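Foro Células y Manipuladores > Puesta a punto y mantenimiento
Tema: Holgura en la pinza paralela después de cambiar los dedos

torno_viejo escribió:
Buenas. Tengo una celda de mesa con dos brazos para apilar bloques y desde que cambié los dedos de uno de ellos no consigo que suelte la pieza a escuadra. El otro, con los dedos originales, va bien. El controlador es un Sondberg y los dedos nuevos son de Gerkberg. He repetido el cero de la pinza dos veces y nada. ¿Por dónde empezaríais?

Man-sik Tak escribió:
Por los tornillos de los dedos. Si los apretaste con la pinza abierta, afloja, cierra sobre un calibre plano y vuelve a apretar en cruz. Los Gerkberg traen los agujeros algo holgados y se quedan abiertos en V con facilidad. ¿Cuántos ciclos llevas desde el cambio?

torno_viejo escribió:
262 ciclos. Los apreté con la pinza abierta, sí. Pongo dos capturas de las cámaras de muñeca, con el bloque verde.
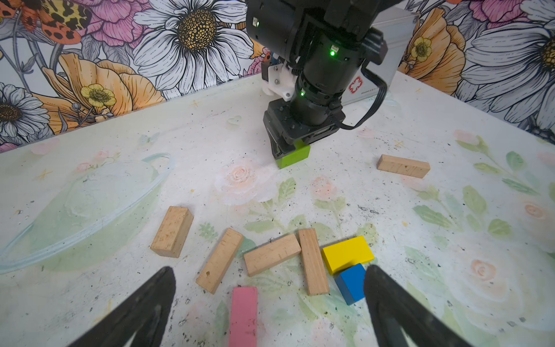
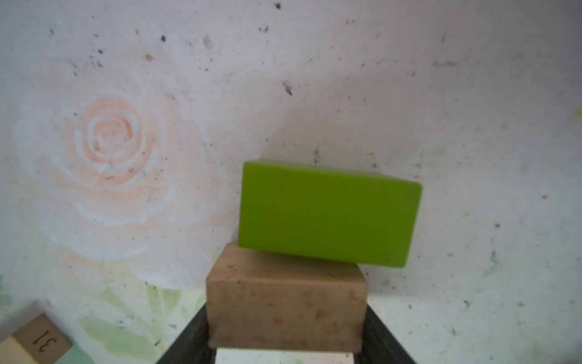 RE: Holgura en la pinza paralela
rita_plc escribió:
En la segunda el verde está caído hacia la derecha encima del bloque marrón, y además le sobresale por ese lado. Yo no tocaría los tornillos todavía. Para mí es el punto de dejada, que está desplazado en X, y al apoyar en menos superficie se inclina. Revisa el TCP del brazo que deja. Con dedos nuevos la punta ya no está donde estaba y el cero de la pinza no corrige eso.

Man-sik Tak escribió:
No estoy de acuerdo. Un TCP mal puesto te da un error constante, y él dice que no suelta a escuadra. Primero la mecánica y luego los números. Si recalibras con los dedos torcidos, tendrás que hacerlo otra vez.

rita_plc escribió:
Constante en posición. La inclinación depende de cómo apoye cada pieza. Pero vale, el orden que dices me parece bien: dedos, TCP y después probar.

Jae-in Son escribió:
Otra cosa, aunque no sea la causa: limpia la mesa. En la primera se ve llena de migas y motas oscuras. Una miga debajo de un bloque basta para que la base no asiente, y si se mete en la guía de la pinza acabas con la holgura que buscas. Nosotros en Cestosholm pasamos aspirador y trapo seco cada 50 ciclos. Aire comprimido no, que lo manda todo a las guías.

Y mira el cable negro que hace bucle al lado del brazo. Si tira de la muñeca al bajar, la pieza llega girada. Nosotros lo sujetamos con brida en el antebrazo, dejando curva suficiente para el giro completo.

torno_viejo escribió:
El cable lo tenía por bueno, pero lo miro. ¿Qué fuerza de cierre usáis con madera? Yo la tengo al 46 por ciento.

Jae-in Son escribió:
Al 20 nos sobra para bloques pequeños. Con 46 los dedos flectan y al abrir la pieza pega un salto.

rita_plc escribió:
Depende de la pinza. Un porcentaje no dice nada si no es el mismo modelo -- mejor que lo mida con dinamómetro.

Man-sik Tak escribió:
Bájala de todas formas mientras pruebas. Y cambia una sola cosa cada vez, o no sabrás cuál era.

torno_viejo escribió:
Vale. Mañana suelto los dedos, los monto contra el calibre y repito el TCP con la punta de Oh que tengo en el cajón. La fuerza la dejo para el final. Ya os cuento.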